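Weeding is where I'd put my money if I were farming lettuce or onions today. A hand crew can clean up a field beautifully, but finding one in April, when every neighbor wants the same people, is a headache that growers know far too well. So I was thrilled to spend a morning at Killemska, a vegetable farm with 200 acres of onions and carrots, watching a Brorel weeder crawl down the beds at walking pace.

It's a wonderful thing to follow on foot! The machine covers 3 beds at a time, looks at every seedling, and flicks a small steel blade into the gaps between them. On the onions, which stood no taller than my thumb, it left a tidy row and a scatter of uprooted pigweed behind it. The carrots were harder going. Their feathery tops tangle with everything, and the crew still walks those beds once afterward with hoes.

Smits, the dealer that services the weeder, keeps spare blades in a shed 18 miles up the road, and that matters more to the farm than any brochure. Stony ground eats blades. A broken one at ten in the morning can be swapped before lunch, and the weeds don't get a day's head start.

Surard makes a lighter model for smaller growers, and I'd love to see it on clay after a wet spring - the heavy machines have to sit out the first few days after rain, just when the weeds are jumping. 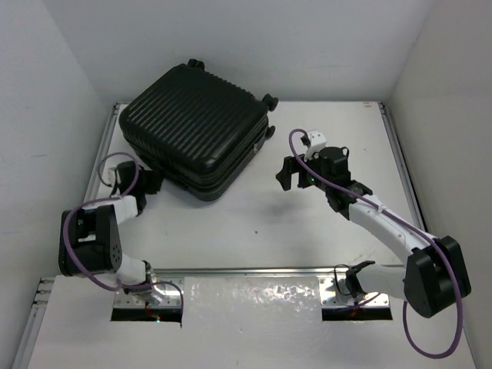

Killemska plans to run its weeder on fall spinach next, a crop sown so thick that there is hardly a gap for a blade to find. I've already asked if I can come back for it.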